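Fandov Swatch Records
Data card, release 8
8 January 2022

Summary

Fandov is a collection of cosmetic color records covering eye shadow, blush and lip products. Each record pairs a shade as named on its packaging with color readings taken from the product on a neutral card and on the inner forearm of an adult wearer. The collection is maintained by the Etton Color Office and is intended for people who study shade naming, palette design and the accuracy of color shown in online stores.

The current release holds 2,000 records drawn from 276 palettes and single compacts. Nearly 1,300 of the records are eye shadows. Lip products were added in September and remain the smallest group.

Contents

The release consists of one table of shades, one table of products and a folder of notes. The shade table gives the shade name, the finish, three color values for the card reading and three for the skin reading. Finish is entered as matte, satin, shimmer, metallic or glitter. Where a maker's own term does not fit any of these, the original term is kept in the notes field and the nearest finish is entered.

The product table gives the type of product, the number of pans, the stated net weight and the month of purchase. Prices are not included. 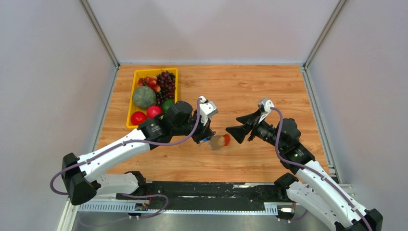
Wooden tabletop with pale walls on either side.

Collection

All products were bought new through ordinary retail channels. No samples were accepted from manufacturers. Each powder was applied with a clean flat brush, in two passes, without primer. Creams and lip colors were applied with a disposable applicator. Readings were taken under a daylight lamp once the surface had settled, and each reading was repeated. The table reports the mean of the two. If the pair differed by more than the limit set out in the notes folder, the swatch was removed and made again.

Names were transcribed exactly as printed, including capitals and unusual spelling. Two reviewers, Rhun Owen and Jabari Gachanja, checked the transcriptions separately and settled differences against the packaging.

Skin readings

Wearers gave written consent and may withdraw at any time. Records carry a skin tone group but no name, age or other personal detail. The groups are broad, and the deeper groups have fewer readings than the office would wish.
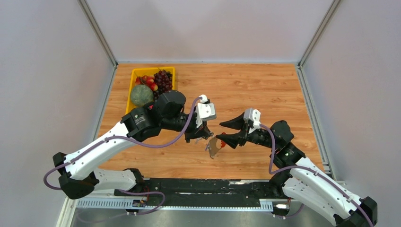
Users who compare payoff across groups should report the size of each group alongside their results. Sheer shades in particular can differ greatly between the card and the skin, and the card value alone should not be taken as a guide to wear.

Known limits

Glitter shades give unstable readings — the values depend on how the particles happen to lie — and are flagged in the table. Duochrome shades were read at a single angle only. Some makers change a formula without changing the shade name, so a record describes the item purchased and may not match later stock.

Earlier releases listed the Dendard and Temba subsets separately. These have been merged, and the old subset name is kept in the source column.

Use and corrections

The records may be used for research and teaching with credit to the Etton Color Office. They should not be used to assess the safety of a product or its suitability for sensitive skin. Corrections should be sent in writing with the record number and, where possible, a clear copy of the packaging text. Accepted corrections appear in the next release.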